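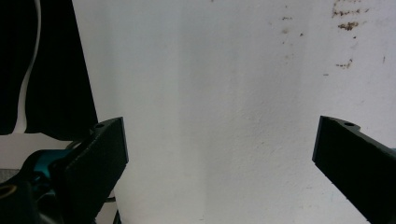
Looking after a hand-held gripper: workshop tips

These notes are for the two-finger hand-held gripper with printed plastic fingers, the sort you squeeze to open and close. Most of the upkeep can be done at a kitchen table with a set of small hex keys, a soft brush and a decent lamp.

Before you start

Unplug the cable first. Lay a light-coloured tea towel under the work so that dropped screws show up and don't roll. Put the screws in a muffin tin in the order they come out. Yurani Pacheco uses an egg box, which also works and can be closed if you get called away.

Cleaning the fingers

Printed plastic has a slight grain and it holds grease. Wipe both fingers with a cloth dampened in warm water and a drop of washing-up liquid, then go over them again with plain water. Don't use acetone or nail varnish remover. An old toothbrush gets into the screw holes near the tips. Let everything dry overnight before putting any tape or rubber back on the inner faces.

Checking that the tips meet

Close the gripper slowly on a strip of printer paper and pull. The paper should drag evenly. If it slips out at the top but catches at the bottom, one finger is sitting crooked on its mount. Loosen both screws at the base by half a turn, close the fingers on a flat ruler, hold them there and tighten again, a little on each side in turn.

Then open it fully and look at it against a plain wall. Both tips should come to the same height. A dark gripper is hard to judge over a cluttered bench and a pale wall makes it easy – any wall will do, marks and all.

Screws that work loose

Vibration and constant squeezing will back the screws out. A tiny spot of medium thread lock is enough where metal goes into metal. Keep it off the plastic, as some types make it crack. For a screw that goes straight into a printed part, take it out, wrap the thread once with plumber's tape and put it back finger-tight plus a quarter turn. If the hole has stripped, print a new part.

The linkage

Brush the dust out before you oil anything. One drop of light sewing machine oil on each metal pivot, work the gripper 40 times, wipe off what comes out. Plastic sliding on plastic is better with dry silicone, sprayed on a cotton bud first and then dabbed on. Never spray into the body.

The cable

Look for a shiny or flattened patch where it leaves the body. Leave a loose loop there, wide enough for two fingers, and fix it with a soft hook-and-loop strap. Cable ties pulled tight do more harm than the bending does.

Spares worth keeping

One pair of fingers, printed in the same batch so they match
A bag of screws in each length
Two pivot washers
A spare cable

Write the date on the bag when you fit new fingers. Mine went on in October and the left one already has a worn edge – I'll swap both together.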